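4.2 Changes to the Room Attendants' Work

At the Mokcombe hotel, bathroom tidying was the first task handed to the robot. Attendants had rated it the hardest on the back and knees, mainly for the reaching at floor level. We logged 2,914 bathroom visits from February onward, each assigned to a robot, an attendant, or both.

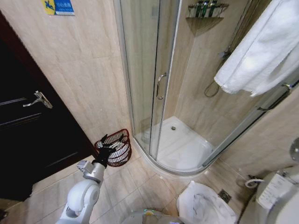 Figure 3. Guest bathroom at the Mokcombe site, with one gripper in front of the dark red wire basket. Source: Adwood field study, authors' own photograph.

Floor-level pickup moved largely to the robot. Attendants kept glass, fixtures and final inspection, and took on a new duty, clearing stops. Of the visits logged, 433 included at least one stop that needed a person. Soft items were the most common cause: a crumpled towel on the tile has no fixed shape, and the grasp point must be chosen again at each attempt. Several attendants described the new duty as lighter but harder to plan, as a stop could call them back from up to 4 rooms away.
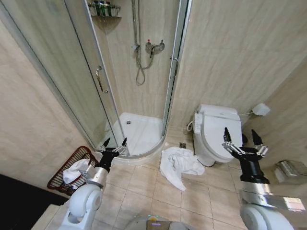

4.3 Staffing and Shift Length

Shift length did not change during the study. Room quotas were left as they were.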